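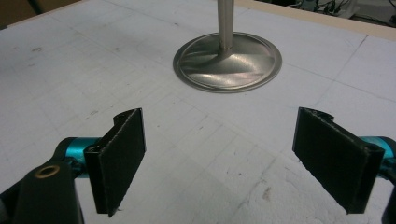 Plelley wrote back to the first edition of this guide that the gripper was the cheap part, and that they wished somebody had put that on page one instead of page 17. It is now in Section 2.

2. Before You Order

Read this section before anyone signs anything. The Truvent sales desk will be just as friendly afterward.

1. Collect the parts you want handled. Real ones, from the bin. A polished valve with a thin stem and a broad head asks different things of a gripper than the tidy block in the brochure.

2. Decide where the fingers will take hold, stem or head, and write it on the order form. "Wherever" has been tried.

3. Budget for finger pads separately. Felt and foam pads fray and are not covered by the warranty. Order 4 sets.

NOTE: Pads ordered with the gripper ship in the same box. Pads ordered later ship when they feel like it.

4. Measure your table, then measure the doorway the table has to come through.

5. Set aside 20 percent of the total for cables, brackets and the adapter you will find out about during set-up.

CAUTION: Do not spend the 20 percent on a second gripper.

6. Send the form to Karagiannis by 14th August for delivery in September. Forms without a part drawing go to the bottom of the pile.

If you are replacing a Claltidum unit, keep the old mounting plate. The bolt pattern is the same, and a new plate is priced like jewelry.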